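Engraved portrait prints – trim the margins or leave them?

Started in Prints, Books & Paper
14 replies · 449 views

haletbridge_paper
Picked up a broken set of portrait engravings, 30 plates, from a house clearance lot. No text volume, just the plates, loose in a folder. Some have margins out to here, some are cut right down to the plate mark, a few are past it. Want to frame maybe six for the hallway. The wide ones don't match the narrow ones and my framer says just trim them all the same. Feels wrong. Is it wrong?

Also three of them have somebody's pencil notes in the bottom margin, a price and what looks like a shelf mark. Erase or keep?

2 likes

foxedleaf
Don't trim. Get a different framer.

5 likes

mezzotint_mo
What foxedleaf said. Window mats exist. Cut the opening the same size on all six and nobody on earth will know what the margins are doing underneath. The sheet stays whole. A trimmed sheet is trimmed forever.

Pencil – leave it. Dealers' codes and shelf marks are sometimes the only provenence you'll get.

haletbridge_paper
ok but the mat covers the plate mark too if I go in tight enough to match the cut ones. I like the plate mark. That's half the reason I bought them

mezzotint_mo
Then float the cut ones and mat the wide ones to show the mark. Or pick six that all still have it. You've got 30 to choose from.

callbridge74
Going to disagree a bit. These are loose plates from a broken book, not Rembrandt. If they're later impressions on wove paper they're worth lunch money each. Trim them if you want. People did it all through the 1800s, pasted them in albums, nobody cried.

1 like

foxedleaf
People did all kinds of things in the 1800s. Doesn't mean we have to keep doing it

callbridge74
Not saying it's good. Saying it's his hallway.

paperweight_ann
How are you telling later impressions from early ones with no photos of the actual plates? OP can you hold one up to a window. Chain lines = laid paper. Look for a watermark while you're there, usually near the middle of the half sheet. Also look at the darkest shadows in the drapery. If the fine cross-hatching has gone gray and soft, worn plate. If it's still crisp and a bit furry black, early pull.

haletbridge_paper
Did the window thing. Most have chain lines. Three don't, those look whiter and the shadows are kind of flat. Same size though, same frame design around the portrait. Didn't find any watermark but the folder paper is stuck to the back of a couple and I didn't want to pull.

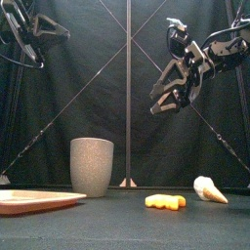 Anyway so it's a mixed set, which I sort of suspected from the smell, two of them smell like somebody's attic and the rest don't. Not pulling the stuck ones till someone tells me how.

paperweight_ann
Good, don't pull. Mixed set is normal, somebody made up the gaps from a reissue. I'd frame the three wove ones first, in the brightest part of the hall, and keep the laid ones in a box.

zallitis
For the stuck backing – what kind of stuck? Shiny brown and brittle is animal glue. White and crumbly is usually flour or starch paste. Starch lets go with a little damp, slowly, blotter and patience. Animal glue is slower and can stain. Pressure tape is a conservator, full stop.

And test the ink on any handwriting before you get anything wet. Printers ink won't move, pen ink might.

haletbridge_paper
Crumbly, off-white. No tape that I can see.

callbridge74
Honest question for the no trim crowd. The ones already cut past the plate mark, half the ornament is gone at the bottom on those right? Somebody's already done the damage. What's left to protect

foxedleaf
The rest of it?

fukuda_prints
Both of you have a point imo. Cut inside the plate mark, a print has lost most of what a collector pays for, yes. But the paper is still the paper and you can still compare states. I've matched a cut down impression to a first state on one missing line in the lettering under the oval. Wouldn't have had that if somebody tidied up the bottom edge.

Haletbridge – check the lettering. Early ones sometimes have the engraver's name and the address of the seller. Later ones the address changes or gets burnished out and you can see a ghost of it.

3 likes

haletbridge_paper
Address is there on the laid ones. On the wove ones theres a smudgy patch where it should be. Ghost I guess! 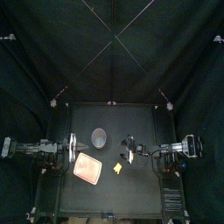

Work table with two robot arms, dark fabric behind.

fukuda_prints
Thats your reissue then. Plate sold on, old address scraped off. Nice when it lines up with the paper.

callbridge74
fine, I'll give you that. Frame the wove ones, don't care what you do to them, keep the others flat. I'd still trim the ragged edge on the wove. Fight me

mezzotint_mo
A ragged edge under a mat is invisible. You're solving nothing.

callbridge74
It's invisible and it bugs me

haletbridge_paper
Going with mats. Three wove ones up first, picking three of the laid to go in the darker end near the stairs. Told the framer no trimming and he sighed at me. Asked for cotton rag board and hinges, no dry mount. Is UV acrylic worth the extra or is that a upsell

zallitis
Worth it for the laid ones even at the dark end. Does nothing for heat or damp so not over a radiator. And leave an air gap, spacer or mat, so the sheet never touches the glazing.

paperweight_ann
Put the spares in an acid free folder, throw out the old one. After you copy down anything written on it.

haletbridge_paper
Oh theres writing inside the flap. Pencil again, a list of sitters, some crossed out. Will type it up November probably, when the hall is painted

fukuda_prints
Type it up sooner lol. The crossed out ones might be what got sold off

Share · 3 shares · 449 views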